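Teleop notes, part 7: the ketchup task

The Marras arm has been on the toy kitchen table since December, and most of that time went into cabling. Collection is now running properly. I drive it with the Prelel leader arm, which maps joint to joint with no scaling. The task is ketchup bottle to toaster oven, and the other toys are there as distractors.

I log joint positions, gripper width and all camera streams into Pudura. Timestamps come from the host clock. The offset between the overhead stream and the joint log was 200 ms until I moved the cameras to a separate USB controller. I haven't measured it again. 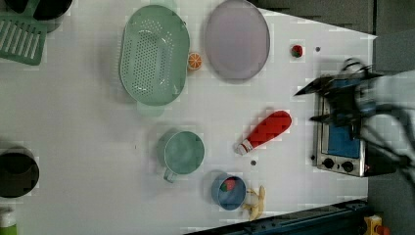
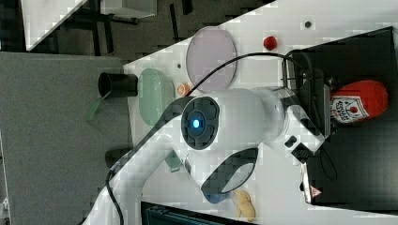
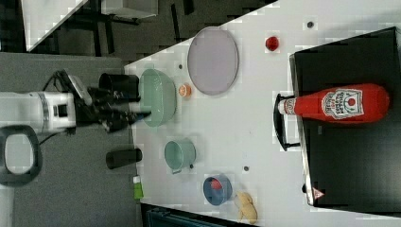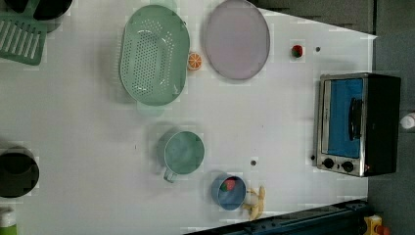

Toy kitchen table, overhead and sideways camera views.

Settings that changed since part 6:

Gripper force limit lowered. The old value dented the bottle.
Leader arm friction compensation off. It drifted whenever I let go.
Episodes with a dropped object are kept, but tagged.

The dataset stands at 2959 episodes. I threw out 13 from the last batch for a stale calibration file. Training on the Olholm machine starts once the export script stops writing the gripper channel twice.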